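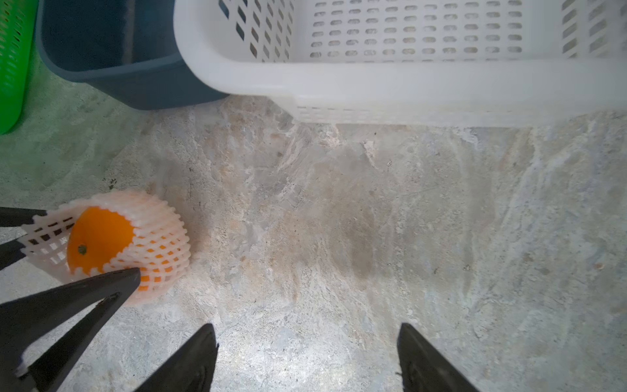
August, just after the second pot of tea

Back on the fruit sorting today, and I want to get this down while it's fresh, as I was hopeless at finding my own notes from the last round. The question is still the one Zeeshan Orakzai put to us in the spring: which sort of tub do we keep on the worktop for fruit that's come in wrapped, and which sort goes in the cupboard for everything else?

Set out the green basket, the dark blue-grey bin and the big white basket in a row at the back of the worktop, with an orange in its foam net sleeve coming in from the left. I do like this arrangement. There's room to put an orange down and have a proper look at it before deciding where it goes, and I found myself working a good deal more calmly than I did on the old trolley at Clitlow.

White basket first. It's the roomiest and it has that nice wide rim, so you can get hold of it anywhere and carry it to the scales without fishing about for a handle. The slots in the floor let the dust and leaf bits drop through, and a quick wipe of the worktop afterwards saw to the lot. I put 50 oranges through it over the morning in small batches, sleeves on, and had 3 sleeves snag on the side openings. Nothing torn, only a bit of tugging, but it would get tiresome on a long day.

Blue-grey bin: solid walls, so no snags at all, and the sleeves slide in beautifully. My worry is the air. Anything left in there over a weekend is going to sit in its own damp, and we all remember the Mirani satsumas (I can still smell them). Fine for an hour or two, I'd say, and very easy to rinse.

Green basket: slots again, though small ones, and they seem kinder to the foam. I ran out of morning before giving it a fair go, so please don't take my word for it yet.

Weights: the heaviest single orange came to 406 g with its sleeve on, a real whopper, and I've set it aside for Zeeshan, who won't believe me otherwise. The full list is in the Flunton folder, second tab. I didn't take the sleeves off to weigh them separately and I probably should have.

To do:

- green basket, same number of oranges, same batches
- leave 4 oranges in the blue-grey bin over two nights with the lid of the Finora crate on top, and see how they feel
- ask whether spare sleeves can be had on their own – we're running low
- new batteries for the scales

Worktop wiped down and tubs rinsed at ten to one.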